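# Section 4: Setting Up Episode Alerts and Watch Parties

You've got your Caldeira guide installed and your channels loaded, so now comes the fun part! With a few minutes of setup you'll never again find out on Thursday that your favorite sitcom aired at a special time on Wednesday. 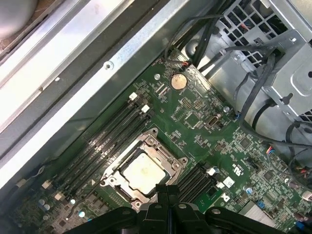 ## 4.1 Follow a show

1. Open **Guide** and press the star button on your remote.
2. Type the first few letters of the title. Suggestions show up as you go, and they're surprisingly good at guessing (even with typos).
3. Highlight the show and choose **Follow**.
4. Pick **New episodes only** or **Everything**. If the show is in heavy reruns, trust us, pick the first one.

You can follow up to 400 shows. Go wild!

**Note:** Two shows with the same title are listed with their premiere years. Check the year before you follow, especially with reboots.

## 4.2 Set your alert

1. Go to **My Shows > Alerts**.
2. Select a show, then turn on **Remind me**.
3. Choose how early you want the nudge. The default is 15 minutes, enough time to make popcorn and get everybody on the couch.
4. Turn on **Follow schedule changes**. We love this one! When a network bumps an episode to a new night or a later slot, your alert moves along with it.
5. Press **Save**. A small bell appears next to the title.

**Caution:** Alerts use the time zone under **Settings > Location**. If you move or travel, change it there first or your reminders will come at the wrong hour.

## 4.3 Keep spoilers out

1. Open **My Shows > Spoiler Shield**.
2. Switch on **Hide summaries** for any show you're behind on. Episode titles get hidden too, and so do guest star names.
3. To catch up, mark each episode **Watched**. Its summary comes back right away.

**Note:** Spoiler Shield covers the guide and the Caldeira phone app. It can't do anything about your group chat, sorry!

## 4.4 Start a watch party

1. Highlight an upcoming episode and press **Party**.
2. Add friends from your contacts, or read them the party code on screen.
3. Choose **Live** to watch along with the broadcast, or **Together** to start a recording at the same moment on every screen.
4. Press **Send invites**.

Everyone in the party needs access to the channel on their own account. Anyone who joins late in **Together** mode can press **Catch up** to jump to where the group is.

If your alerts don't arrive, see error 766 in Section 9.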